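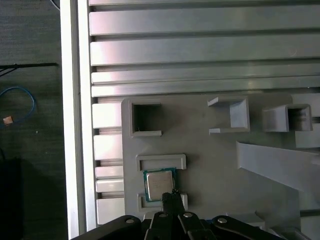
Processor in its slot on the gray practice plate, gripper fingers at the edge of the chip.

Bench Tips: Picking Fingers for Small Computer Parts

I have been swapping gripper fingers on and off the arm since March, and I'm still not tired of it! There is something wonderful about getting a two-finger gripper to handle a part you'd normally be nervous to touch yourself. If you have a small arm in the workshop and an old desktop you can spare, you have a great afternoon ahead of you. These are the tips I wish I'd had taped to the wall when I started.

My two main sets of fingers are the narrow Bullell pair and the wider Grulora pair. I also borrowed a set of Stoltton fingers with soft tips, and I'll get to those.

1. Start on a practice plate

Please don't start inside a real computer. A plastic plate with raised shapes in roughly the right places will teach you most of what you need, and you can bump into it all day long. Fix it to something that won't budge. I like aluminum extrusion for this, as you can shift the plate along when you want to try a different reach.

Use a dead processor and a dead memory stick. Repair shops often have a drawer of them, and mine let me have a handful for 6 dollars.

2. Compare fingers on one move at a time

It's tempting to run the whole job with one set, change over, and run it again. I did that for a week and learned very little. Pick one move (lifting the chip by two opposite edges, say) and do it 100 times with each set, writing down every slip. It sounds dull but it goes fast, and you start to see patterns. With my Bullell fingers nearly all the slips came from approaching a bit crooked. With the Grulora set the approach hardly mattered, but I kept catching the rails beside the slot.

3. Leave the cables where they are

When you do move on to a real case, resist tidying it up first. A loop of power cable beside the board is exactly the kind of thing a wide linkage will snag, and you want to find that out early. Go in slowly, with the speed turned right down, and watch the outside of the links as much as the tips.
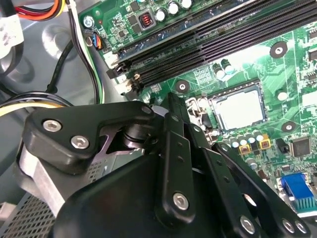

4. Look at the whole hand, knuckles included

Most of us shop for fingers by looking at the tips. Inside a case the knuckles matter just as much! When the fingers open, the links swing outward, and they need somewhere to go. Measure your gripper fully open at its widest point and cut a piece of cardboard to that width. Then walk the cardboard around inside the case by hand. Five minutes of this saved me from buying a set that could never have fit beside the memory slots.

Keep a hex key clipped to the bench too. Link screws work loose with all the opening and closing, and a loose link feels just like a bad finger. I nearly gave up on the Bullell pair before I thought to tighten everything.

5. Put the camera at the wrist

A camera at the wrist beats one on a stand for this sort of work. You get the tips and the part together, and you can see which side is going to touch first. 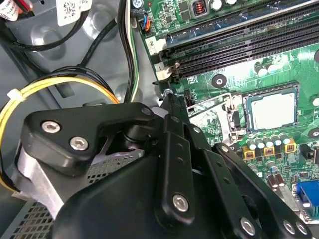 Corners are where I'd spend most of your practice time. The board's corner screw, the fan header and the ends of the memory slots are all crowded together, and a finger that behaves nicely in the open can feel enormous there. Come in from above where you can, stop short, look, and then go the last little bit.

The soft Stoltton tips were a treat for holding the chip flat, but they gave too much when I wanted it standing upright. For upright holds I go back to the narrow pair every time. Grip by the side edges, well clear of the contacts, and close in small steps until the chip stops shifting.

6. Save your settings with the fingers

Every set gets its own bag, and in the bag goes a card with the opening width, the closing force and the speed. On my Spahić controller the force number for the narrow pair is 594, and for the wide pair it's 820. Yours will be different, so find your own and write it on the card in pen. 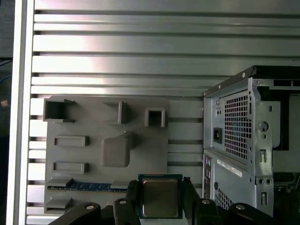 4 min read

Next on my list is the memory stick, which needs an even push at both ends and a good deal more patience than the processor. I have a third set of fingers half sanded for it already, a little longer than the Bullell ones and flat on the inside. If you've tried long fingers for memory, leave a comment and tell me how thick you made them!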